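Datov Floor Pickup, README

Demonstrations of a robot hand reaching for objects on carpet, driven by remote control. Operators: Américo Valente and Wanda Duda.

Episodes: 85
Rate: 40 Hz
Longest episode: 60 s

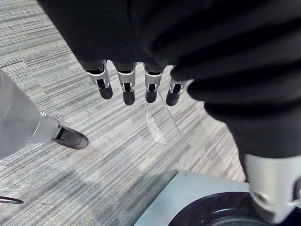
Vol. 2

Wrist view, clear plastic cup on gray striped carpet. The cup is hard to pick out — use the joint readings along with the video.

Failed grasps are kept and marked in the labels file. Episodes recorded on Friday have no audio. Send corrections to Wanda.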